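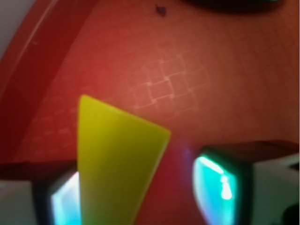 Subject: Re: [rinuddale-trade] Port fees and the new customs agreement
From: Javiera Villalba
Date: 24 September 2021

Hi all,

Fidel, thank you for getting the full text out to everyone so fast! I read it last night in one sitting (all 59 pages, plus the annex on livestock) and I'm a lot happier than I expected to be.

Fidel Núñez wrote:
> The customs agreement with Gunalby went to the joint council this
> morning. It passed with 6 votes against. My worry is still
> Article 12. It lets either side bring back border checks with very
> little notice, and the small haulers can't plan around that.
> Echeverría says the ministry will "consult" first but I don't see
> that word anywhere in the text.
> Does anybody read it differently?

I do read it differently, a little. You're right that "consult" isn't in Article 12. But look at Article 31, second paragraph, where both governments have to give written notice to the joint council before using any of the emergency powers, and Article 12 is on the list of those powers. It's a clumsy way to write it, and I would love to see a cross-reference added, but the duty is there. I'd feel fine quoting it to a minister.

What got me really excited is the single filing rule. Right now a grower shipping to Gunalby through the Zawadzka crossing fills in one form on our side and another one over there, and the two don't even use the same product codes. Under the agreement it's one form, filed once, good at both ends! Jytte Bjarnason told me her co-op sent in 194 of those double filings last season. She's been asking for this since before the election, and both parties told her it couldn't be done.

The fee cap is good news too, though I'm less sure how it plays out. Up to 700 per truck is still a lot for somebody with one truck. The opposition is going to go after that number and I think they have a point. Does anyone know if the cap gets reviewed every year, or only when the whole agreement comes up for renewal? I couldn't find it.

As for Facundo Echeverría, he did say in the debate that the haulers would get a seat at the table, and it's in the record. I think we should write to his office now, while he still remembers saying it. Florencia Henríquez offered to draft something and I'd be glad to add a page on the filing rule. Fidel, would you do Article 12? You know it better than any of us, and it would be stronger with your doubts left in.

The ratification debate is in October, so there's time to do this well. Send me your comments on or off list, either is fine.

Javiera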